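Condensation on the bedroom window, part two
25/10/2025

After the last post I got a handful of emails asking for the numbers, so I have put them in order. The short version is that the bedroom runs more humid than the rest of the apartment, the window is the coldest surface in it, and moving the furniture did more than the dehumidifier.

The setup is unchanged. I have 2 loggers, one on the wall above the headboard and one on the inside sill. Both sample every 4 minutes. I checked them against each other in a sealed plastic box with a cup of wet table salt, which should settle at 75 percent relative humidity at room temperature. The sill unit read 2 points high, so I subtract 2 from everything it reports. Takeshi Takeda pointed out that one calibration point only gives you an offset and tells you nothing about slope. He is right. I have ordered magnesium chloride for a second point at 33 percent and will redo the correction when it arrives.

Relative humidity by itself is a poor number to compare between rooms. Warm air at 50 percent holds more water than cool air at 60. What matters for a window is dew point against glass temperature. At 68 degrees and 60 percent, the dew point is close to 54 degrees. Any surface colder than that gets wet, and single glazing in January is always colder than that. I now plot dew point only and ignore the humidity column unless something looks strange.

Glass temperature comes from a thermocouple held on with aluminum tape, low on the pane, where it is coldest. An infrared thermometer is no good for this unless you stick something matte on the glass first — bare glass reflects part of whatever is across from it. 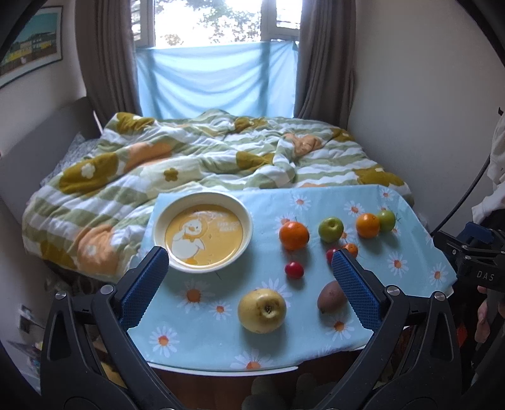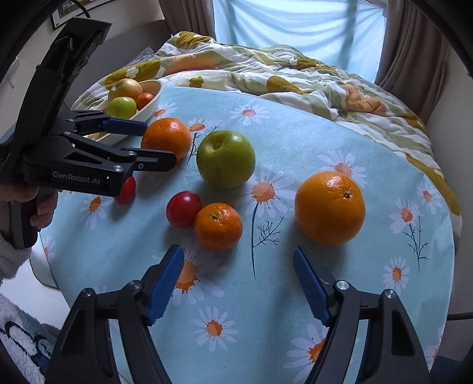 Airflow was the next thing to sort out. Heavy curtains keep the room comfortable and the glass cold, which is the worst combination for condensation. With the curtains shut, the air behind them still has nearly the same moisture content as the room but sits several degrees cooler. Leaving a gap at the top and bottom helped a little. Pulling the bed away from the outside wall helped the wall, as you would expect, and did nothing for the window.

Last January I logged 513 hours with the door closed at night. On 17 nights the dew point rose above the glass temperature before midnight. With the door open, the crossing came later and the sill towel was lighter in the morning. I weigh the towel on a kitchen scale before and after. It is crude, but it has agreed with the loggers so far.

Younes Ramadan suggested secondary glazing film. I am going to try it on the left pane only, with the right pane as the control, and a thermocouple on each. The film has to be sealed on all sides or room air gets in behind it and you are back where you started, with the added problem that you can't wipe it.

Raw data to follow once I fix the timestamps. The sill logger lost an hour at the clock change.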